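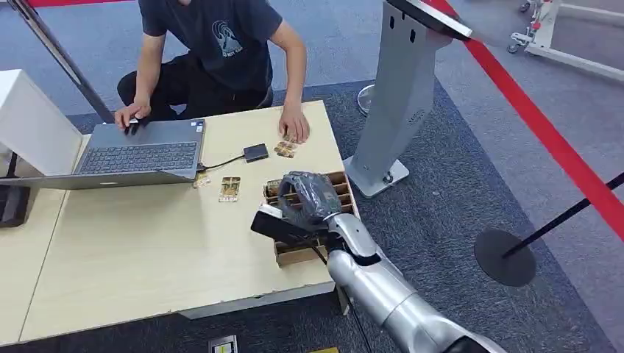

Desk organiser

A desk organiser (also compartment box, pigeonhole box or, in older Australian office catalogues, desk tidy) is a small open container divided into slots for cards, stationery, notebooks and papers. It sits on a desk or table and holds things that would otherwise sit on the desk or table.

Contents
Form
Use
Materials
Criticism
See also

Form

Two arrangements are common. In the upright type the box is open at the top and thin partitions divide it into slots, so that cards or envelopes stand on edge and are drawn out from above. In the stacked type the dividers lie flat, giving a column of shallow shelves loaded from the front. Some designs combine the two, and a few can be turned on their side to change from one to the other, a feature owners tend to discover by knocking them over.

Slot width is the usual point of dispute. A slot made for playing cards or index cards will not take a bound notebook, and a slot made for notebooks lets cards slump into a heap at the bottom. The Rullex catalogue of the 1980s offered inserts in 3 widths to deal with this, sold separately and listed on a different page.

Use

Upright slots suit items of one size that are handled often, such as business cards, tarot and collector cards, samples and receipts. Decorated cards are generally filed with one edge showing, which looks handsome and makes them almost impossible to tell apart. Tabbed dividers solve the problem until the tabs themselves need sorting.

Stacked shelves are used for paper, exercise books and notebooks. Items may be put in spine first, which protects the pages, or spine outward, which allows the owner to find them. Notebooks taller than the shelf is deep are left protruding at the front, where they gradually become a shelf of their own.

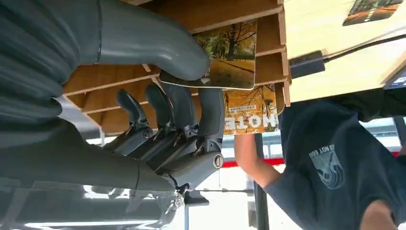 Notebooks at a stacked organiser in light tan wood.

Materials

Thin wooden board is the traditional choice, usually left pale or given a clear finish. Partitions are glued, or slotted together with halving joints so the whole can be shipped flat. The Susterar line of kits, designed by Jussara Assunção, came with 5 partitions and a small bag of dowels, of which one was always left over. Wire mesh, acrylic and pressed cardboard are also found. Cardboard is the cheapest and shows coffee best.

Criticism

In his booklet A Place for Everything Else, Conall Phelan argued that the desk organiser does not reduce the number of objects on a desk and in fact adds one. He recommended emptying every slot each April and keeping only what could be identified. Phelan's own organiser, a 30-slot model, was later sold with its contents, described in the auction listing as "assorted".

See also
Card catalogue
In-tray
Pigeonhole
Drawer, miscellaneous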